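About Landska

Landska writes software for robot arms. We don't build the arms and we don't sell them. What we make sits between the arm's own controller and the person who has to get a job done with it: motion planning, calibration, logging, and the tools for looking at all three when something goes wrong.

The company started in May, in a room we were lent, with one customer and a planner that Hjalti Thoroddsen had been writing in the evenings for a couple of years. The customer, a small firm called Madgate, needed an arm to load parts into a washing machine for metal castings. The parts arrived in bins, at any angle, and the arm kept stopping halfway because its elbow ran out of room. Madgate had been fixing each stop by hand, by adding another waypoint. When we first saw the program it had 1,073 of them, and the person who understood it had moved to another job.

We threw most of that out. The planner looked at the part, worked out which grasps were possible, and checked the whole path to the washer before the arm moved at all. If there was no good path it said so and asked for the bin to be shaken. That job taught us most of what we still believe about this work, and a good deal of the code is still in use.

What we make

Manon is our motion planner. It takes a model of the arm, a model of what is around it and a goal, and gives back a path with timing. It runs on an ordinary computer next to the robot. It keeps the last 100 plans in memory so that a person can step back through them and see why the arm went left instead of right. Customers ask for that feature more than for speed, although we work on speed too.

Lūse is the calibration and logging side. It finds out where the camera is in relation to the arm, checks that this hasn't changed, and records joint positions, forces, images and commands on one clock. The one clock took us longer than everything else in Lūse put together. A camera and an arm each have their own idea of what time it is, and if the two drift apart by a few hundredths of a second, the data looks fine and is wrong.

Both products come with a viewer. You can load a log, drag the slider and watch the planned path and the measured path drawn on top of each other. Vibeke Østergaard wrote the first version in order to settle an argument with Hjalti over whether an overshoot came from the planner or from the controller. It came from the controller. The viewer shipped with the next release.

How we work

Every change to Manon goes through simulation first. The test set has 1,000 start and goal pairs, many of them taken from customer logs (with permission), and a change that makes any of them fail doesn't get merged until someone has written down the cause. After that it runs on hardware. Simulation is good at catching a path that goes through a table. It is poor at cables, at slightly bent brackets, and at what happens when a joint is asked to reverse quickly under load.

The hardware tests take place at the bench, with the tools and spare parts close by. We use the same room for calibration work, for trying out customer setups and for finding out what an arm does when it gets a command late.
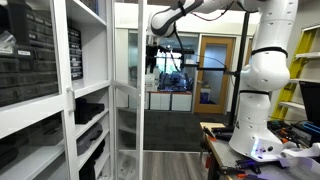
Helge Backlund would like it on record that a clean simulation run has never once told him where the cable goes, and that any page on planning software ought to say so near the top. We have put it in the middle. His point stands, and Manon now lets you describe a cable as a loose volume that follows the arm, with a limit on how far each joint may wind it. The model is crude. It does rule out the paths that wrap a cable twice around a wrist, and those were the ones that cost people a day.

Releases come out when they are ready, usually with a few weeks between them. We write the release notes ourselves and we list known faults in them. If a fault affects how an arm moves, customers get a phone call as well as the note.

What we don't do

We don't write safety controllers. The emergency stop, the speed limits and the protective fields belong to the robot maker and to whoever is responsible for the cell, and our software has to work inside them. Manon reads the limits and plans within them. It can't raise them, and we have turned down requests to add a way to do that.

We also don't do full installations any more. We tried it on two jobs and spent most of our time on fences and air supply. For installation we now point people to integrators we have worked with before, and we stay on the line for the software part.

On learned methods: we use them for perception, where the job is to say what is in the bin and how it is lying. We don't use them to send commands straight to the joints in customer systems. Several of our users do research on exactly that, and Lūse is a good fit for them, so we keep the logging format open and documented. Anyone can read a Lūse log without our software. There is a short reader in Python and a longer one in C++, and both are free to copy.

Who we are

There are 18 of us, most of us engineers. Hjalti looks after Manon. Vibeke leads Lūse and the viewer. Helge runs the bench and decides what is ready to go out on hardware. Amber Garside handles support, and she reads every log that comes in with a fault report before she passes it on. Oriana Benítez joined to work on perception and now also teaches our two-day course for new users.

The course is held at our place, in small groups. The first day is calibration and the second day is planning. People who bring their own gripper model and a log from their own cell get the most out of it, so please send both a week ahead if you can. We will load them before you arrive.

We hire slowly. There is no puzzle round in the interview. We send a real log with a real fault in it, give you a few days, and then talk through what you found. Not finding the fault is fine, and two people who work here didn't.

Getting in touch

For support, attach the Lūse log and tell us the version number, which is in the bottom corner of the viewer. For anything else, write to the general address and say what arm you have and what you want it to do. A drawing on paper helps more than a long specification. We answer in English, Danish, Swedish or Spanish.

Page last changed 23 August 2021.

Recent from Landska
Manon: planning with cable volumes
Why your camera calibration drifts, and how to check it
Reading Lūse logs in Python
Madgate: from waypoints to a planner
Two-day course: what to bring
Known faults in the current release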